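The picking club at Irnenden

I was told to bring a jumper and something to pick up. The jumper made sense within a minute of walking into the engineering block at Irnenden College, which seems to be heated by one radiator at the far end of a corridor. The something to pick up took more explaining.

"Anything you like, as long as you don't mind it getting dropped," said Ghazala Arain, who started the robot picking club two years ago with five students and a borrowed key. I'd panicked on the way out of the house and grabbed a wooden spoon. She looked at it kindly. Spoons, apparently, are horrible (thin handle, lies flat, all the weight at one end), and a small cheer went up from the back of the room.

The club meets after lessons and has one big aim, the Piver Cup in November. Teams get a bin of mixed household bits and their robot has to lift them out one by one, with no human hands allowed once the clock has started. Last year Irnenden came home with 52 points out of 70, and I heard that number from four different people before I'd taken my coat off. They dropped a lot of it on soft things, and they have not forgotten!

So this year it's all about variety. The students raid charity shops, toy boxes and their nans' kitchen drawers, and everything goes through the bin. Toy veg is popular, boxes are considered a bit of a holiday, and anything shaped like a boot gets a groan, as you can go for the rim or the toe or the side and everybody has a different opinion.
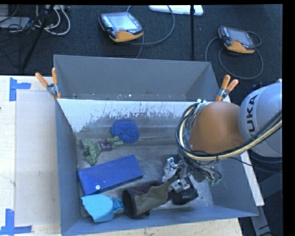 Junaid Bhutto is 17 and firmly a rim man. He writes most of the code that decides where the fingers should go, and he talked me through it at tremendous speed while eating a cheese roll. The program scores every possible grip, he said, and then the arm tries the best one. If it fails, the team writes down why in a fat red notebook they call the Afridi, after the first pupil who bothered to keep one. I had a flick through. "Slipped." "Slipped again." "Too greedy." "Went for the shadow, daft thing." I could have read it all evening.

What I liked most was how much arguing there was. I'd pictured a row of teenagers staring quietly at laptops, and instead I got a proper debate about sponges - do you squash them hard and hope, or pinch a little bit and go slowly? Two of the younger ones had drawn diagrams. Ghazala mostly let them get on with it, stepping in only to remind everyone that nobody reaches into the bin while the arm is live.

Their main rivals are Rerkier, a school with a much bigger budget and, according to Junaid, "matching hoodies". Irnenden don't have hoodies. They're holding a cake sale to pay for the minibus instead, and I was talked into buying 2 slices of lemon drizzle before I left.

And my spoon? It's still there. Ghazala asked if they could hang on to it until the cup, and I've since had a message from Junaid to say it has its own page in the Afridi.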